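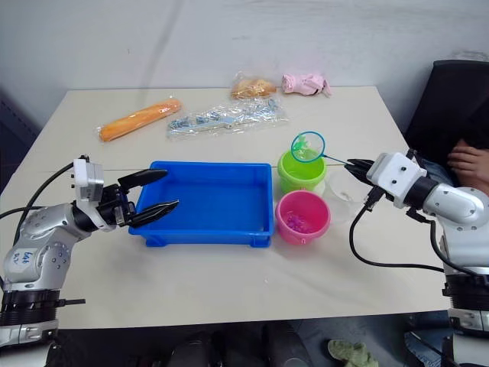 A blue tray, a lime-green bucket and a pink bucket on a white tabletop, with a small net held above the green bucket.

Reference > Household and Play > Containers > Toy pail

Last updated in January
Reading time: 2 min

A toy pail, also called a play bucket or sand pail, is a small open container made for children. It is used for carrying and sorting sand, water and small objects, both outdoors and at a table. Toy pails are often sold or stored together with a tray, a scoop or a hand net, and in that form they are used for catching and sorting games.

Form

Most toy pails are round and slightly wider at the top than at the base, so that empty ones can be stacked. The top edge is usually turned over into a rolled rim. The rim stiffens the wall and leaves no sharp edge. Some pails have a swinging handle fixed at two points under the rim, and others have none.

Modern pails are mostly molded in plastic, commonly polypropylene or polyethylene. Older ones were made of tinplate, often with printed scenes on the outside. Tin pails rusted at the seam and have largely passed to collectors.

Pails are generally made in one strong color. Lime green, magenta pink, yellow and blue are common. In sorting games the color of the pail can tell the player where an object belongs.

Trays

The tray used alongside toy pails is shallow and rectangular, with low raised edges. Some trays have small feet at the corners, which lift the floor off the table and make the tray easier to pick up. A tray may hold water, dry filler such as rice, or loose toys. A shallow tray filled with water is heavy for its size and is normally filled where it will be used. A tray holding 2 liters is enough for one child at a table.

Hand nets

A play net is a small version of a landing net or aquarium net. It has a hoop, a bag of mesh and a thin handle. The mesh lets water drain while holding back the toy. Nets with a shallow bag release their contents when turned over, while deeper bags may need to be shaken or pushed out from below. Long handles are harder for young children to control, and nets meant for table use tend to be short.

Fishing games

In the simplest fishing game, floating toys are placed in a tray or pail and moved with the net to another container. Rules vary. In one version each player has a pail of a different color and keeps only the matching toys. In another, sometimes called Galli after the container that holds the catch, all players empty their nets into a shared pail and the round ends when the tray is clear. Timed versions are also played.

The Werkwood table set combines two pails, a tray and a net. The Trikonura set has a deeper tray and no second pail. Beltosmont makes replacement nets that fit either one.

Sizes

Pails for table use are smaller than beach pails. Capacity is given in milliliters, and a pail marked 1000 holds 1 liter when filled to the brim. In practice it is filled lower, to leave room for the net. The smallest play pails, marked 100, are used for beads and counters and are too narrow for most nets.

Care

Plastic pails and trays are washed in warm soapy water and dried upside down. Nets are rinsed and hung by the hoop. Mesh that stays damp in a closed pail will begin to smell and may develop mold. Strong sunlight fades the brighter colors and in time makes the rim brittle. A cracked pail should be thrown out.

Children should be supervised whenever a pail or tray contains water, including small amounts.

See also

Aquarium net
Sand toys
Sorting tray
Water table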